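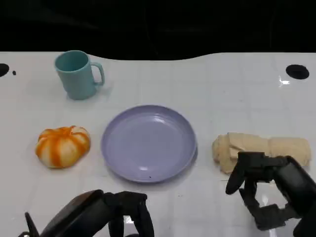

Live recording from a small venue: desk feed, room mics, or both?

Posted by Brisa Ponce

Hello all, I hope this is the right section. I play in a five-piece called Rerkden (two guitars, bass, drums, and our singer also plays a bit of accordion) and in February we have a night at the Druso, a nice old room that holds 60 people if they're friendly with each other. We'd like to come away with a live album, or at least something we could put on a CD and sell at the table by the door without blushing.

Last time we played there the sound engineer very kindly gave us the stereo feed from the desk, and I was so excited to get home and hear it. Well! The vocals were enormous, the accordion was lovely, and the guitars might as well have stayed in the van. The drums were hardly there at all, apart from the kick. And between songs it sounded as if we were playing to an empty cupboard, although people were clapping and shouting, bless them.
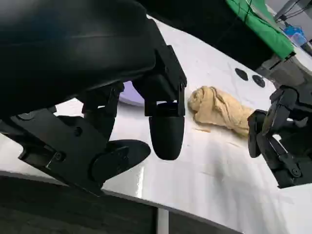
So my thought is to bring a little recorder of our own and put it somewhere in the room as well. Our bass player says the room recording will be all chatter and glasses, and that we should ask for every channel separately or not bother. I don't know whether the venue can do that, and I don't want to be a nuisance to people who have been good to us. The set is 66 minutes without a break, if that matters. What would you do with a small budget and nobody in the band who really understands mixing?

Hertta Jääskeläinen

Do both, and don't be shy about asking for the separate channels. What you heard on your desk recording is very normal. In a small room the guitar amps and the drums are loud enough by themselves, so the engineer hardly puts them through the speakers, and the desk feed only contains what goes through the speakers. It was probably a very good mix for the people standing there.

Write to the venue a couple of weeks ahead and ask what desk they have. Plenty of digital desks will record each channel straight to a laptop or a drive, and the engineer may only need to press a button. If the guitars and drums aren't all miked up for the show, ask if they could be miked for the recording and left out of the speakers. Offer a bit of money for the extra work, or at the very least a hot meal.
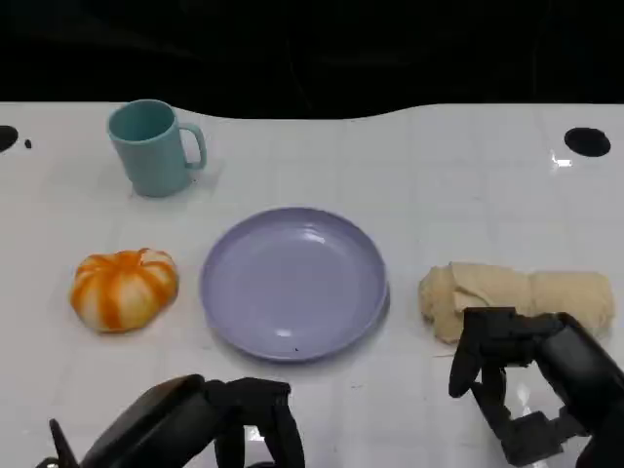

The room recorder is where your audience lives, so please don't leave it out. Ours went up on a tall stand beside the sound desk, pointing at the stage, well above head height and as far from the bar as the cable allowed. We learned this after our first attempt, when we stood it on a table and picked up every knock and scrape. A plastic mug like the pale teal one in the photo would be kinder than glass, but it still makes a thud when somebody puts it down next to a microphone! Set the level during your loudest song at soundcheck, then turn it down a little further, as you will all play harder once there are people in.

When you get it all home, line up the room recording with the desk tracks by finding a sharp sound, such as a snare hit, and sliding one until they match. Two different recorders will drift apart slowly over a long set, so check it again at the start of each song and nudge it if you need to. Then bring the room in quite low under the music and raise it for the applause. It's fiddly the first evening and quite pleasant after that, with a pot of tea.

Sointu Vuorinen

just use the room mic. all my favourite live albums sound like a room 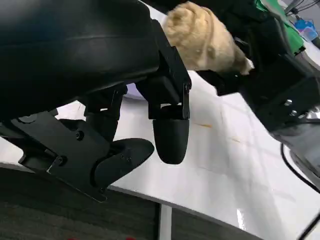 Merja Kinnunen

I agree with nearly all of what Hertta has written, and would only add a few things from the two live records I made with my old band, Stonda.

Take spare batteries and an empty memory card, and start the recorder before the doors open. I once pressed record a second time by mistake, which paused it, and we lost our first three songs. Check the numbers are moving before you walk on.

If you can, record a second night too, even if it's a smaller one. We used most of one concert and borrowed a couple of songs from the other, and it took such a lot of worry off the singer. You may also find that 66 minutes is longer than you want once you're listening at home, and there is no shame in leaving a song out if it didn't go well.

As for mixing, do ask around before you try to learn it all yourselves. We paid a chap at a little studio called Niskanen for a single day, having already chosen the songs and trimmed the tuning breaks, and it was the best money we spent on the whole thing. Please come back and tell us how the accordion turned out — I have a soft spot for them.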